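Light shirts and jerseys keep sliding off my metal coat rack, and the ones that stay get a bump

February
Posted by entryway_daltport, 1,049 views

I have a black metal coat rack, the kind with one pole and curved hooks coming out at the top in different directions. Every hook ends in a round knob. There is a longer arm lower down on the pole. The rack stands next to the table by the front door and I have had it for two winters.

Heavy coats are fine. They have a loop in the collar and the loop goes over the knob and stays there. My problem is with light clothes, mostly sports shirts and other thin tops that have no loop. If I put one over the knob by the neck it slides off within the hour. If I push the knob up into the shoulder it stays, but the next morning there is a little bump in the fabric the size of the knob, and on a white shirt it shows.

I have tried the following:

Draping the shirt over the long arm. Works until someone takes a coat off the rack, then the rack moves and the shirt is on the floor.

A rubber band around the arm. Held better but it left a dark line on a white shirt, which did come out in the wash.

Hanging the shirt lower down against the pole. It stays if I tuck part of it behind the arm, but it ends up bunched.

I don't want to put these back in the closet between wearings when they have only been on for a short time. I also don't have room for a second rack. Is there a simple way to keep thin clothes on this type of hook, and can anything be done about the bump?

I should add that the finish is quite smooth. I don't know the brand for certain. The box may have said Brundby, but I threw it out.

Answer 1
Reputation 654

I have a Brundby and had the same trouble with it. The paint is smooth, and a thin polyester shirt is smooth too, so there is nothing to hold it.

For shirts with no loop, sew one in. It takes five minutes a shirt. Use a piece of flat cotton tape three inches long, fold it in half, and stitch both ends to the inside of the back neck seam. Go through the seam allowance only and the stitches won't show on the outside. Iron-on tape does not hold for this, I tried it and it let go after a few washes. Once there is a loop the shirt hangs by the back of the neck like a coat does and the shoulders are left alone.

If you don't sew, use a thin hanger. Most wire or slim plastic hangers will go over a curved arm if the arm is not too thick, and the knob keeps the hanger from coming off the end. Do not put a hanger on the very top hooks with coats on both sides. The shirt gets crushed and you are back to wrinkles. The long arm is the right place for it.

For the bump that is already there, dampen the spot with water, pull the fabric flat with your fingers in both directions, and leave it to dry on a flat towel. If it is a knit it will go back. For anything with a printed number or name on it, keep the iron off the print.

About the rack moving. Check that the sections of the pole are screwed together tight. Mine works loose every few months. Take everything off first, hold the lower part with one hand and turn the upper part clockwise. Then check the feet. One of mine was sitting half on the edge of a rug, and that was most of the wobble.

Also spread the weight. If all the winter coats are on one side and you pull one off, it is going to swing no matter how tight it is.

Answer 2

just buy wooden hangers, 20 of them is cheap and you will use the rest in the closet

Comment from the original poster: Tried a wooden one I had. The hook on it is too small for the arm.

Answer 3

I would leave the shirts alone and change the surface of the arm. Go to a hardware store and get a short length of clear heat-shrink tubing or the soft foam sleeve they sell for tool handles. Measure the knob before you go because the sleeve has to fit over it. I used foam from Jurčo, in white, and there is no mark on anything so far. Black foam can rub off on light fabric, so I would not use it with white clothes.

Do not use sandpaper to rough up the paint. Someone suggested that on another thread here. It will take the finish off and then you have bare metal touching damp clothes, and bare metal rusts.

Double-sided tape is also a bad idea. It collects lint and leaves glue. If you already have glue on there, Cunon cleaner and a soft rag got it off mine, but test it low on the pole first.

One more thing. If a shirt has been worn for exercise, let it dry all the way before it goes on the rack with the coats. A thin one dries fast over the back of a chair. Hung up damp against a wool coat it makes both of them smell.

The sewing answer is better if you only have a few shirts. I have kids in two sports and was not going to sew loops into everything.

Comment from the original poster: Thank you, both are useful. I tightened the pole and it moves less now. I will do loops on the ones I wear most and try the white foam on the long arm.

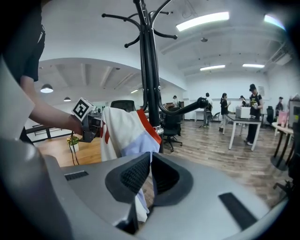 Page 1 of 2

Reply to original poster, from Answer 1: Those are the same sort of hooks as mine, with the round tips. The long arm on the right is where I would put the hanger. Leave the upper hooks for coats. If you order cotton tape, a 200 inch roll is far more than you need, so see if the fabric counter will cut a shorter piece.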